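Stodarard Strike Leaflets: Read Me First

Welcome, and thank you for taking an interest in this collection! It holds 160 leaflets, handbills and shop-floor notices from labor disputes in the garment trade, gathered by the Stodarard project and typed out by hand so that they can be searched and read by anyone with a plain text editor. Most of them concern the long wage dispute at the Kandetti works, with a smaller group from the Bandara cutting rooms.

What is in the folder

Each leaflet is one text file. A separate table, leaflets.csv, gives the place, the issuing body (where we know it), the number of pages and a short note on condition.

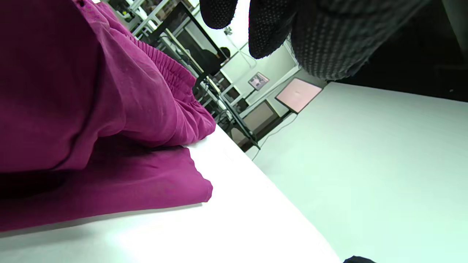 Piece rates are what most of the leaflets argue over, and the language can be hard going if you have never worked in a sewing room. The rate lists break a garment down into single jobs, each with its own price, and the quarrels are often over very small things. A gathered elastic waistband, like the one on the magenta piece, is the sort of work the Kandetti notices come back to again and again, with the union side asking for it to be paid apart from the plain seams. We have put together a word list of 33 trade terms, and I do hope you will keep it open while you read.

Spelling has been left as printed, mistakes and all. Where a word could not be read we put three dots in square brackets, and where two of us read it differently

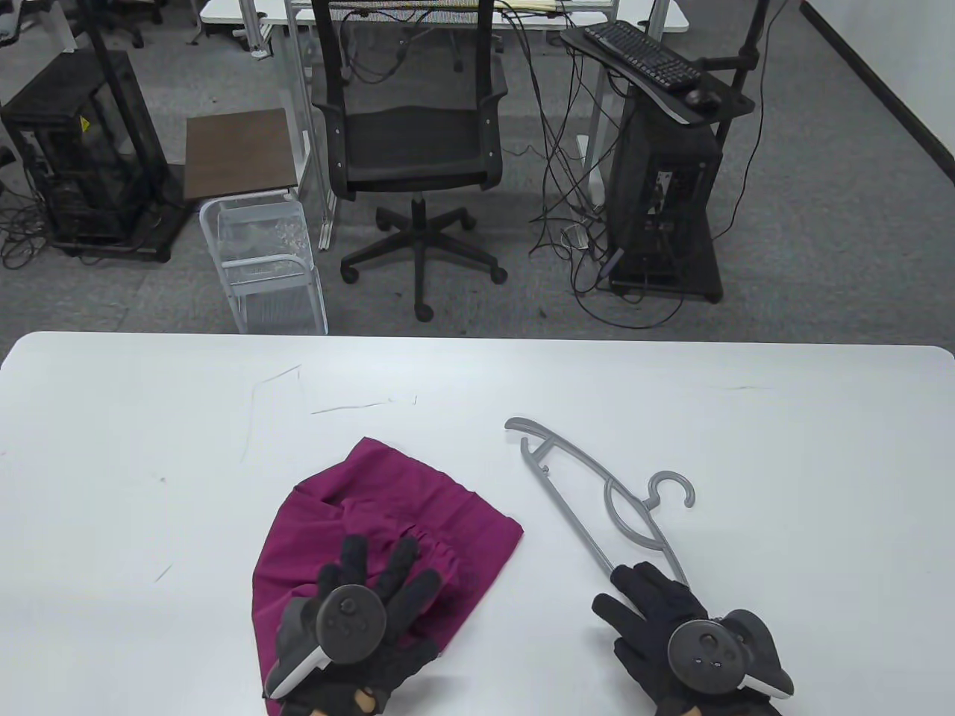 the second reading is given in the notes column. Please don't take the first as the better one — the order has no meaning. There are 12 leaflets with a disagreement of this kind, mostly from Bandara, where the printing was poor.

Known gaps

Management notices are badly underrepresented, and page 2 is missing from the Coltine settlement.
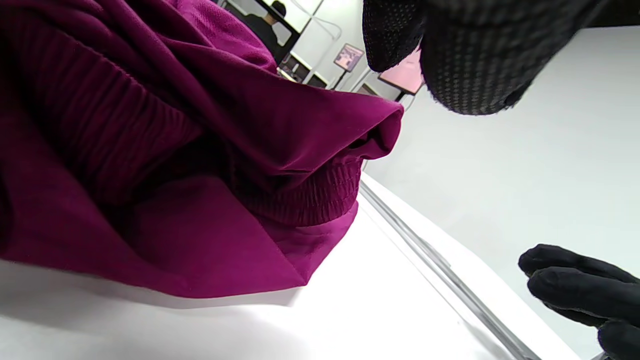
Magenta fabric with a gathered elastic band

Changes

January: word list added, Coltine file names corrected.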